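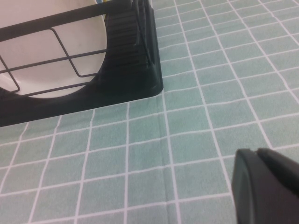 STUDENT ENGINEERING | CLUBS

September 2021
By Genji Hosoda

The robotics club at Cernedden College meets in a room above the workshops, and this year it has one task: take plates out of a dish rack and set them down on the table, without help. The task comes from the Perar Cup, a contest for school and college teams that is held in February. Each team gets the same rules and picks its own arm, gripper and software.

A plate is harder to handle than it looks. It is thin and smooth, and the rim is curved, so two flat fingers touch it over a very small area. The rack adds a second problem. Its wires pass in front of the plate, and a camera near the gripper sees a pale disc split into pieces by dark lines. The club's first program took each piece for a separate object.

Masanobu Sasaki, who teaches control at the college, had the students start with the approach path. The gripper must come in clear of the rack, close on the rim and lift straight up until the plate has left the slots. Any sideways motion before that point loads the slots and can drag the rack along the cloth.

"They wanted to tune the grip force first," Sasaki says. "I asked them to plot where the fingers were when they closed. Most of the spread was in position. Force came later."

The cloth is printed with a grid, and the students use it to put the rack back in a known place between runs. It creases, and the lines bend at the fold, so measurements are taken from the table edge when they matter.

The group has logged 900 runs and wants 1000 before it freezes the code. Runs are split between two sub-teams, Nakajima and Tikell, named after the benches they sit at. Nakajima works from taught positions. Tikell uses a model trained on 205 recorded lifts, of which 200 were kept after checking. Both use the same arm, booked in turns on a sheet by the door.

The choice between the two methods will be made on repeat tests with the rack turned to angles neither group has practised.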